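Fixing What Comes Loose

The black wool jacket came in with a customer who had owned it for 35 years and worn it, by her estimate, every winter but 2. The lining had given way at both armholes. She wanted to know if it was worth saving. Grethe Zoëga turned one sleeve inside out, looked at the seam, and said yes before the woman had finished her question.

Zoëga runs Lumard, a clothing repair shop on the ground floor of a former shoe store. She opened it after a long stretch doing alterations for Kárason, a tailoring business that worked mostly on suits and wedding clothes. Alterations paid better, she says, but people kept bringing in other things on the side: cardigans, work pants, a coat with a stuck snap. Those were the jobs she liked.

Black clothing makes up a large share of what she sees. People keep it longer than they keep anything else, and they are more willing to pay to have it fixed. It is also the hardest to work on. Black thread disappears into black cloth, and a missed stitch may not show up until the garment is home and being worn. Zoëga spreads dark pieces over something pale before she starts, so she can see the edges and find any spot where the fabric has begun to fray. 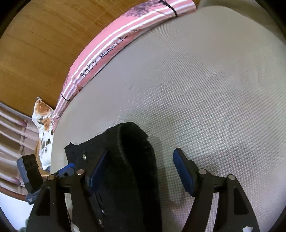

Fasteners come next. Snaps, eyelets and hooks put a lot of strain on a small patch of cloth, and the fabric around them often goes before the metal does. Her advice is to check the back side first. If the cloth is thin, a small circle of woven backing should go on before anything is reset. Pulling a snap open by the edge of the garment is what does most of the damage — hold it close to the metal and it will last for years.

Fuzzy fabrics need a different touch. A razor will take off pilling, but it takes good fiber too, and after a few rounds the elbows go thin. Zoëga uses a stiff brush called a Pereck, which she orders 6 at a time, and brushes in one direction only. She does not iron a brushed fabric from the front. Steam from the inside, then leave it flat until it cools.

The shop takes in some 500 garments a year. Most are back with their owners inside of two weeks. A few stay on the rack by the door much longer, waiting for a matching button or a zipper in an odd length. One parka has been there since May.

The woman with the wool jacket chose a new lining in dark green. Zoëga kept the old one to cut a pattern from, and pinned it to a sheet of brown paper with the jacket owner's phone number written in the corner.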